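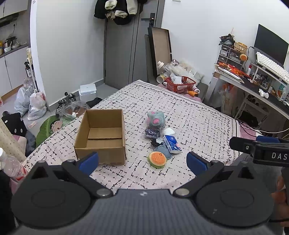
The Plimden fleet should stop measuring sails at the start of the season and start measuring them at the end of it

Every spring the Plimden small-keelboat fleet spends a Saturday on the floor of the sail loft with tapes and battens, and every spring the same thing happens. Sails are checked against the class limits, stamped and taken home. Between then and the last race in October no one looks at them again. I have raced in this fleet for a long time and measured for it for six seasons, and I think the procedure is backward.

The class rule controls three things on a mainsail: the leech length, the half-width and the three-quarter width. All three change with use. Modern laminate stretches less than woven polyester, but it shrinks along the leech as the film creases, and the half-width grows if the sail is flogged at the dock. A sail cut to the limit in spring can be over it by midsummer. A careful sailmaker leaves a margin. A less careful owner, or one with a recut booked after the measuring day, does not.

Rajitha Paul made the opposite case at the fleet meeting. Her argument is that early measurement protects the buyer. A new mainsail from Moulin costs 2,299 before battens, and an owner who has paid that wants to know it is legal before the first gun. I agree with the aim. But the sailmaker's own certificate already does this, and the class accepts it for jibs without any trouble. Extending that to mainsails would need a one-line change to the rule.

What the certificate cannot do is tell us what was on the boat during the series. For that you need a tape on the sail after racing. My proposal is simple. Accept the maker's certificate at registration. After the final race, take the sails off the top five boats, plus two more drawn by lot, and measure them dry and flat that evening. Seven mainsails take less time than the full fleet does now. Last year we measured 40 boats in one day, and the light was gone before we reached the last of them.

The obvious objection is the penalty. If a sail is found oversize after the last race, which results does it affect? Yakubu Igwe would throw out the whole series score. That is too harsh for cloth that has moved by a few millimeters through normal wear. I would set a tolerance band on top of the spring limit. Inside the band, the owner gets a written notice and recuts before the next season. Outside it, the boat loses its final-day results, and anything further goes to a hearing.

The Ollusow fleet has worked this way for two seasons. Lanying Kang, who measures there, sent me her sheets. Most of the sails were inside the limit and a few were in the band. One was well outside, and its owner had moved the top batten pocket himself during the summer. Our spring check would have passed that sail.

There is also the matter of weight. We weigh hulls on the same Saturday - with the boats fresh out of winter storage and as dry as they will ever be. The scale figure goes on the certificate, and corrector weights are fitted to match. By late summer an older foam-cored hull has taken up water, and its owner is racing heavy with lead still bolted under the thwart. Weighing after the season would give a number closer to racing condition. I would not change both procedures in one year, though. Sails first, and hulls the year after if the sails go well.

The vote is by mail, and ballots are due back to Mitali Ranasinghe before the final race weekend. The text of the sail amendment is on the back of the ballot, under the dues notice.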